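Notebook - handheld gripper rig, equipment plan
25 June 2026

Carrying over from the last entry. The budget line for the second half has to go in before the August cutoff, so this page is mostly about what to buy and what to leave alone.

Current position: 2 handheld grippers in use at the shelf station, marker cubes on the mounts, textured black pads on the fingertips. Pads are the consumable. The housings show no reason to be replaced and I am not asking for new ones.

Quote from Urkham for a spare finger and pad set is 1495, shipping not included. Kunov has not answered the second request. Clakis will sell pads only, but wants us to commit to a minimum order, and their drawing has the rim thinner than ours. I would want a sample in hand before signing for that.

Object for the transfer and placement work is the green bottle with the pink lid. It is a fair test for pad grip on a smooth round part, and the shelf forces an awkward wrist angle.

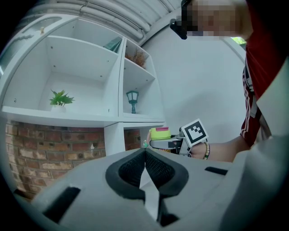

Dale Cloutier would drop the Urkham set altogether and put the money into a fixed arm, on the grounds that pads can be cut in-house from sheet and an arm cannot. I have the sheet price on request. No objection to cutting our own if the thickness holds.

Arm numbers, then. The cap for a single item without a second signature is 3000. No arm I would want comes in under that, so it goes on the capital list with a separate justification. Osei leases, but the lease excludes end tooling, and the mount plate would have to be made here anyway. Wrist clearance at the cubbies is the dimension to send to vendors. The uprights are what a side approach runs into - reach is less of a concern.

Also to price: spare marker cubes (print and laminate, no vendor needed), cable clips for the desk edge, one more shelf unit of the same pattern.

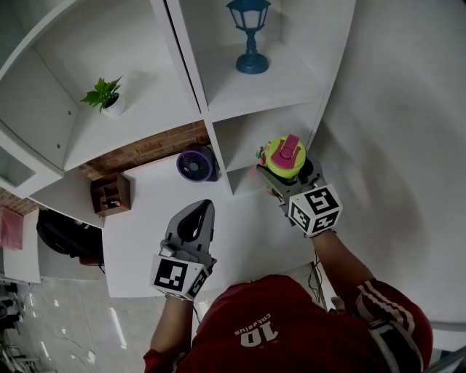
Has anyone asked Osei what happens at the end of the lease if we have drilled the base? Their last contract had a restocking clause and it was not small.

Good point, not asked. Added to the call list, together with lead time on the plate.

To do:
- chase Kunov once more, then close
- pad sample from Clakis
- measure clear opening of the cubbies, all of them
- draft capital justification for arm

Recent entries
Pad wear log, continued
Marker cube reprint, matte stock
Shelf station layout
Charger and battery inventory

This site uses cookies to keep you signed in. Accept / Manage settings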